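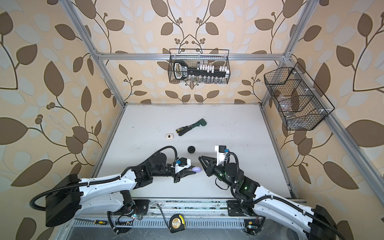
The white worktop, with a yellow tape measure on the front rail.

Product Review: Koletti Wireless Earbuds
Mar 23, 2018

The Prendergast office lends small audio equipment to staff and visitors at its Doltstead site. In December the office purchased 8 pairs of Koletti earbuds to replace the wired Dusow headsets then in circulation. Keegan Waaka supervised the trial and Keegan Grimshaw kept the loan records, which list 56 loans to date.

Speech reproduction is clear at moderate volume, and borrowers rated the earbuds well for recorded lectures. Music is less satisfactory – the low end is thin, and the highest volume settings introduce distortion. The short stem gives the fingers something to hold when an earbud is seated or removed.
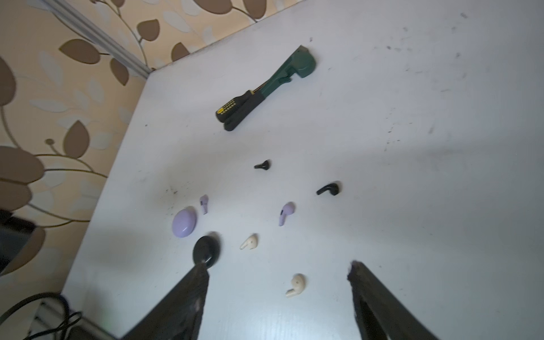

Earbuds in black, lavender and cream, with the lavender charging case.

Color proved more useful than expected. Pairs in different finishes can be matched at a glance when several are returned together, and mixed pairs were the most frequent complaint under the previous arrangement. Black earbuds remain the hardest to find in a bag or a drawer.

The oval charging case is smooth and fits easily in a pocket. It also rolls when set down on its side, and two cases have been returned with chipped lids. Replacement cases are not sold separately.

The earbuds are recommended for spoken-word use and for shared collections. Offices that require stronger sound for music should consider other models. Loan requests may be submitted at the Doltstead front desk.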